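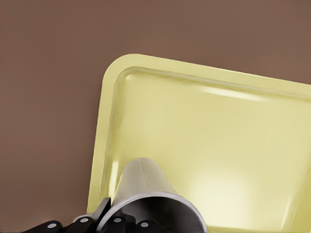
tray, corner view, render

July 31, 2026

Fare desk notebook, student discount tests. Carrying on from the page before, same build of the booking portal, Serkuda side only. Bunen still down for maintenance so none of their routes checked.

Morning – ran the student fare on Selavlow to Bach, one way, one adult, no bag. Base fare 185. Code accepted at first screen, discount shows in the side panel, then drops off when you pick a seat. Comes back if you go back one page and forward again. Did it with three browsers, same thing. So it's the seat step, not the code.

Return trip, same route. Discount on the outbound only. Inbound full price. The terms say both legs if booked together. Asked on the channel, was told "as designed", then told it isn't. Leaving it open.

Free checked bag. This is the one people will write in about. Bag comes up as free in the list, but if you already clicked the paid bag by mistake and take it off, the free one is gone as well. Have to start the whole booking over. Logged as high.

Also the weight text. Page says 18 kg, confirmation mail says nothing, the app says "standard bag" with no number. Pick one. I'd put the number in all three.

Card check – expired cards. Tried a card that ran out end of last semester, portal took it. Tried a second expired one, refused. Difference seems to be the issuing country but I only have the two so can't say. Need more test cards, the list on the shared drive is mostly dead ones.

Name matching too strict. Hyphen in surname on the card, none on the ticket, booking blocked at payment. Airlines strip hyphens all the time, this will hit a lot of people. Same with a middle name. Wrote up both as one ticket, maybe should of been two.

After lunch, load test. Ran 400 bookings through the queue, all Selavlow departures. Went through clean. Pushed to 810 and the fare calendar started showing yesterdays prices, bookings themselves charged correctly. So display only, but a traveler sees one price and pays another and that's a complaint either way. Cache I think. Didn't get to look.

Group booking – not covered by the discount per the terms, but the portal lets you enter the code for a group and gives the friendly green message, then ignores it. Message needs to go. Or say something like "not valid for groups". Short please.

Changes and refunds: moved a test booking by one day. Change fee correct. Discount kept. Bag kept. Good. Canceled another one, refund line shows the undiscounted fare, which would be a nice surprise for somebody. Flagged to payments, no anwser yet.

Weekly offers mail went out to the test list. Bach offer links to the Bunen page, which is the one that's down. Second link fine. Unsubscribe works. Footer still has last year's dates.

Still to do
– seat step again once the fix is in
– bag add/remove on the app, only did web
– infant on lap with student fare, does it even make sense, check terms
– Bunen routes, all of them, when it's back
– more expired cards
– ask whether discount applies before or after airport fees. The terms page and the help page disagree, portal follows the help page

Price log for the 185 fare is in the folder, file is named wrong, has June in it but it's the July run. Will rename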